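Residents' House Meeting, Trokthorpe House
Minutes, July
Start: 7:10 in the evening, in the ground floor lounge
Present: residents from all four floors, the house manager, one representative of Beaudoin (building owner)
Apologies: two residents of the third floor

1. Minutes of the last meeting

The minutes were read and accepted with one correction. Under item 4 it was written that the bicycle room closes at nine. It closes at ten.

2. Washing machines

The house manager reported that the second Solten machine is repaired and in use again. The repair cost was 339 dollars and was paid from the house fund. After this payment the fund stands at a little under 4000 dollars, and the owner's representative confirmed this amount from the bank paper.

Several residents said that the machine still makes a loud noise when it spins. The manager will ask Solten to come back and look at it before the guarantee on the repair is over. Until then it should not be used after ten in the evening, as the bedroom of apartment 6 is on the other side of the wall.

A resident asked if the price of one wash can stay at the present level. The owner's representative answered yes, until the end of the year. She could not promise anything for after.

3. Drying of clothes

This item took the most time.

The manager reminded everybody that wet clothes are not allowed on the stair rails or on the radiators in the hall. In the last month there was water on the steps two times, and one person slipped — without injury, fortunately. All present agreed that the rule is right, but some residents said that it is difficult to follow when the drying room is full, and on weekends it is always full.

The following was discussed:

The drying room has lines only along one wall. A proposal was made to put lines also on the window side. The owner's representative will ask if the wall can carry the hooks.

Clothes stay on the lines too long. It was agreed that dry clothes should be taken down the same evening. If they are not, another resident may fold them and put them on the table, but not on the floor.

Drying inside the apartments is allowed on a standing rack. The owner asks that the window is opened for a short time, morning and evening, so that the walls do not become damp. One family on the second floor dries everything at home and is satisfied with this. They find that shirts on hangers need less ironing, and that long things should go on the front bar where they have space to hang down.

Buying racks together. The Stamano folding rack costs 92 dollars in the shop and 80 dollars each if the house orders five or more. Seven apartments are interested. The list hangs beside the mailboxes until the end of the month. Each apartment pays for its own rack, the house fund does not pay.

There was a question whether racks may stand in the corridor overnight. The answer is no, the corridor is the fire exit.

Decision: the rule about stairs and radiators stays. The order for the racks is made when the list is closed. Voted with all hands except one.

Attachment to item 3: drying at home

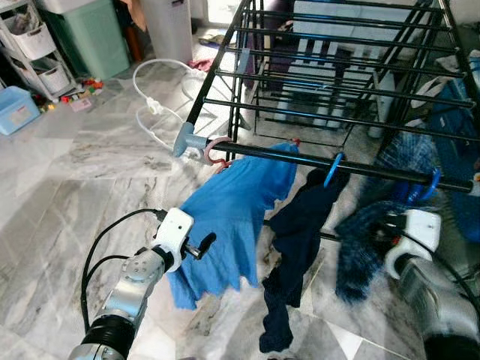
Reading time: 3 min

It shows a black metal rack on a tile floor, with a shirt and other laundry on plastic hangers along the front bar. Residents who want to borrow a rack before they decide can ask the manager, who keeps one in the office.

4. Lost things from the laundry room

The box of single socks is full again. It will stand in the lounge for two weeks, and what is left goes to the textile collection. A gray pillowcase and a child's swimsuit were also found.

5. Other matters

The light in the cellar passage goes out too early. The manager will set the timer longer.

A resident asked for a second bin for lint and empty detergent bottles. Agreed — the manager buys it.

The next meeting will be announced beside the mailboxes.

End: 8:35 in the evening
Minutes written by the resident of apartment 11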